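# Collecting demos on the PC assembly cell: the questions I keep getting

I look after the recording side of the PC assembly work at Pesmont, and every time someone new joins a shift I end up answering the same handful of things. So I've typed them up (Aiman Sembiring kept telling me to, and fine, Aiman, you win). If yours isn't on the list, come and find me.

**What are we collecting, in a nutshell?**

Episodes of a person driving the arm by remote control while it moves PC parts between the grey parts tray and an open desktop case. Every episode gets saved as video from each camera plus the arm's joint positions and whatever the gripper was doing. The model learns from those. We want 560 good ones for the first round, and yes, I do mean good ones!

**How long is one episode?**

As long as it needs to be, up to a cut-off of 4 minutes. Most people are far quicker once they've had an afternoon at it. If you hit the cut-off, bin it and start again. A half-finished episode that somebody forgot to mark is the thing I dread most when I'm going through the files.

**Do I have to be good at driving the arm?**

Nope. You do 20 practice runs that we throw away, then Marcelino Campos sits with you for a bit, and then you're on the rota. He was awful at it himself when he started (he'll tell you so) and his are now the smoothest we've got.

**Which cameras should I check before I press record?**

All of them, every time. The fixed one gives you the arm, the tray and the case together, and the wrist view is where you judge your grip. Give the lenses a wipe first, please. You'd be amazed what one fingerprint does to a whole morning's work.

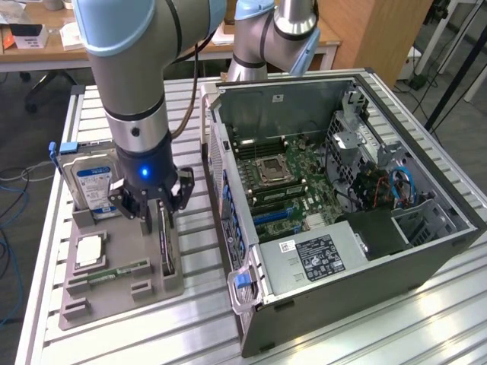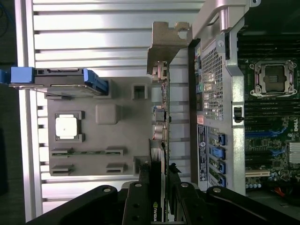
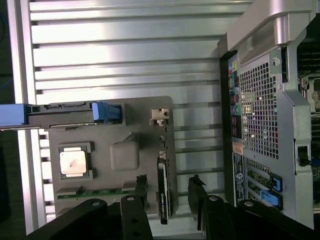
**Why does the expansion card get so many episodes of its own?**

It's the fiddly one. It's tall and thin, it stands on its edge, and if you close the gripper even slightly off-centre the card tips and you spend the next minute chasing it. Come in straight, stop, look at the wrist view, then close. That little stop is worth its weight in gold to us, as the model picks up on it too.

**Is it OK to fumble and recover?**

Yes, within reason! If you miss a grasp, open up, back off and have another go, and keep recording. We like having some of those in the mix, as the arm will certainly fumble when it's running on its own. What I don't want is somebody putting a hand in to straighten a part halfway through. Once a hand goes in, the episode's no use to me.

**Should I put the parts back in exactly the same place every time?**

Please don't. Shift the tray a touch between episodes, turn it a few degrees, swap which person is driving. Ramiro Lozano once recorded a lovely batch with everything lined up to the millimetre, and the model trained on it went to pieces as soon as the tray got nudged. Keep everything where the arm can reach it, obviously, and don't move the fixed camera. If you knock it by accident, tell me before you carry on and I'll redo the calibration.

**What about the lighting?**

Leave the blinds however you find them. I know the slatted table gets shiny. It'll be just as shiny when the arm's working by itself, so I'd like it in the recordings.

**How do I label an episode?**

Pick the part from the list, type a short sentence for the task ("lift the memory module from its holder" is perfect) and choose success, recovered or failed. If you're stuck between success and recovered, go for recovered. Arnaldo Sequeira checks the labels in Prokley and he'd much sooner change one upwards. He also reads the comments box, so do use it. Even "felt a bit jerky" helps him.

**Can I do a whole day of it?**

I'd say no. We cap it at 2 hours a go, with a proper break after. You can see it in the data when somebody's tired: the approaches get rushed and the gripper closes early. Have a tea, swap over, come back later.

**The gripper light's on but nothing moves. Now what?**

Check the emergency stop first (it's nearly always that), then that you've picked the right arm on the console. If both look fine, leave it alone and ring Rodrigo Calvo. Please don't power-cycle anything in the middle of a batch, as the recorder loses its place and I end up renaming files by hand until half six.

**When do we get to see it run by itself?**

First training run is pencilled in for February, if the memory module batch is finished by then. I'll put a message on the shift channel when there's something to watch.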